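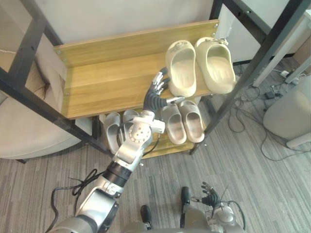 Shoe rack

A shoe rack is an open piece of furniture for storing footwear, usually kept near the entrance of a home. It normally consists of two or more shelves held between upright supports, although some racks use rails, pegs or sloping bars in place of flat boards. It differs from a shoe cabinet, which has doors or tip-out drawers, and from a boot tray, which is a shallow dish placed directly on the floor.

Shoe racks are most common in households where outdoor shoes are taken off at the door. In these homes the rack often holds two kinds of footwear side by side: the shoes worn outside and the slippers or slides worn indoors. They are also found in bedrooms, changing rooms, nurseries, clinics, places of worship and guest houses.

Terms

The words shoe rack, shoe shelf and shoe stand are used more or less interchangeably in shops. In the furniture trade, "rack" tends to mean an open frame with gaps at the sides, and "shelf" a closed-sided unit like a low bookcase. A shoe bench is a rack with a top strong enough to sit on. "Tier" is the usual word for a level of storage, so that a rack with an upper and a lower shelf is sold as a two-tier rack. Some sellers count the top board as a tier and some don't, and this leads to complaints.

Construction

The simplest racks are made of two end frames joined by shelves. The frames carry the weight and keep the unit square, and the shelves act as ties between them. Where the shelves are solid wood or board they may be screwed to the frame at each corner. Round-headed screws are often left showing, partly for looks and partly so that they can be tightened later on.

Square metal tube is widely used for the frames. It gives a flat face for the shelf to sit against, and drilling it is easier than drilling round tube. The tube is generally steel with a painted or powder-coated finish, black and white being the colours most often stocked. Plastic caps are pushed into the open ends of the legs to protect the floor. They are easily lost when the rack is moved, and a leg without its cap can mark a soft floor quite badly.

Wooden shelves may be solid timber, veneered board or board with a printed wood pattern. Pine, beech and rubberwood are common solid timbers at the cheaper end. A sealed surface is preferable in all cases, as damp soles leave rings on bare wood. Slatted shelves let grit fall through and allow air to reach the underside of the shoes, but narrow heels can slip between the slats. Flat boards suit soft footwear better.

Some racks have a back panel. It stiffens the frame and stops shoes being pushed against the wall, at the cost of making the unit heavier and harder to sweep behind. Racks without a back panel can be used from either side, and are sometimes stood at the end of a bed or between two parts of a room.

Size and capacity

Makers describe capacity in pairs. The figure normally assumes adult shoes of a middling size set tightly together, and is seldom reached in daily use. A rack sold as holding 10 pairs may be full with far fewer if some of them are boots. Depth matters as much as width. On a shallow shelf the toes or heels of larger shoes hang over the front edge, which does no harm to the shoes but makes them easier to knock off in passing.

The height between tiers decides what can go where. A gap of 18 centimetres is enough for trainers, slides and most flat shoes. Ankle boots need more, and tall boots are normally stood on the top or laid on their sides. In some racks the shelves can be moved up or down through a row of holes in the frame. Others leave the lower shelf set further back than the upper one, so that the shoes beneath are partly covered.
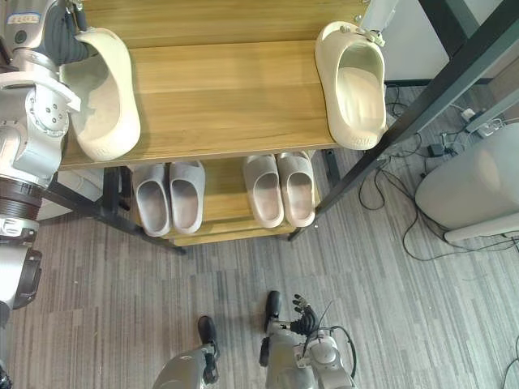

Arrangement of footwear

Pairs are kept together, left and right in their natural order, with a small space between one pair and the next. There are two ways round. Shoes may be placed with the toes towards the back, so that the heels can be gripped and the pair drawn out in one movement. They may also be placed with the toes to the front, which shows the uppers and makes it easier to tell similar pairs apart. Both are common, and many households mix the two without giving it any thought.

In homes with children, the lower shelf is generally given to the smallest members of the family, and the upper one to adults. In shared flats a shelf or part of a shelf may belong to each person. Guest slippers are usually put wherever they can be reached from the door without stepping onto the inner floor.

Colour is another means of sorting. Households that keep several pairs of the same indoor slide often buy them in different shades - cream for one person, grey for another, pink for a third - and the rack then shows at a glance whose pair is missing. Clips, charms and coloured tape are used for the same purpose when the slides are all alike.

Slides and other soft footwear

Moulded foam slides have become a usual thing to find on indoor racks. They are open at the toe and have no fastening, so they can be put on without using the hands. Most are made of EVA or a similar light foam, either in one piece or with a separate band fixed to the sole. The thick-soled kind takes up more height than a cloth slipper but keeps its shape when stacked.

Slides can be stored in several ways:

Flat, side by side, as with ordinary shoes. This takes the most width.
Nested, with the toe of one inside the opening of the other.
On end, standing on the heel or leaning against the wall or back panel. Water drains out of the footbed more quickly like this, and bathroom slides are often left this way overnight.
Hung from a rail or hook by the band.

Foam footwear should be kept away from radiators, stoves and strong sun. Heat can make the foam shrink or curl, and the change can't be undone. A rack placed directly above a heating pipe is a common cause of slides that no longer fit.

Placing the rack

The usual position is against a wall within a step or two of the front door. The door should open fully without touching the frame. In narrow halls a rack of half depth is used, or a tall unit in which the shoes are held nearly upright. On uneven floors the legs may need packing or adjustable feet, and a tall rack should be fixed to the wall if small children live in the house.

In homes with a raised inner floor, the rack may stand on the lower level with the outdoor shoes, or be divided, with indoor slippers kept on the upper level. Flats that open onto a shared landing sometimes keep the rack outside the door. Building rules often forbid this where the landing is an escape route.
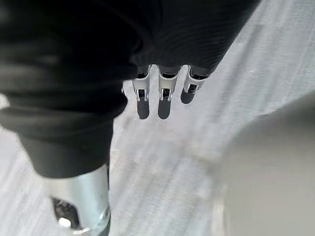 This page was last changed in June at 18:14.

Care and cleaning

An open rack gathers dust and grit and needs wiping more often than a cabinet. The shoes are taken off one shelf at a time, loose dirt is brushed away and the board is wiped with a damp cloth and left to dry before the pairs go back. Doing the top shelf first avoids dropping dirt onto a clean one. Painted metal needs only a cloth and mild soap. Scouring pads scratch the finish and may let rust start at the joints.

Screws work loose with use, particularly on racks that are dragged about for cleaning. A rack that rocks sideways can often be put right by loosening every screw slightly, standing it on a level floor, pressing down on the top and tightening them all again. Stripped screw holes in wood can be filled with glue and a sliver of timber and drilled afresh. If a metal frame is bent there is little to be done at home.

Foam slides can be washed by hand in lukewarm water and dried in the shade. Leather shoes should be dry before they are put on a rack beneath others, where the air moves less freely.

Makers and types

Shoe racks are made by large furniture firms as well as by many small workshops, and the designs are much alike. The Adano range, sold flat-packed, is a typical example of the wood and metal kind, with two open shelves and screws that go in from the outside of the frame. Roreo makes a narrower rack in bamboo with slatted tiers. The Tehrani workshop, run for many years by Soudabeh Shahbazi, built low racks with a plank back and sold them mostly to guest houses. A stacking version by Vustix could be joined to a second unit with 2 pins, but the pins were often mislaid and the firm later supplied a bracket.

In her handbook on small halls, Mahnaz Mousavi divides domestic racks into standing, hanging and built-in types, and recommends a shelf 14 centimetres from the floor at its lowest so that a broom can pass beneath. Other writers prefer a bottom shelf close to the ground, where it leaves more room for tall boots above.

See also

Boot tray
Coat stand
Flat-pack furniture
Hall table
Shoe cabinet
Slipper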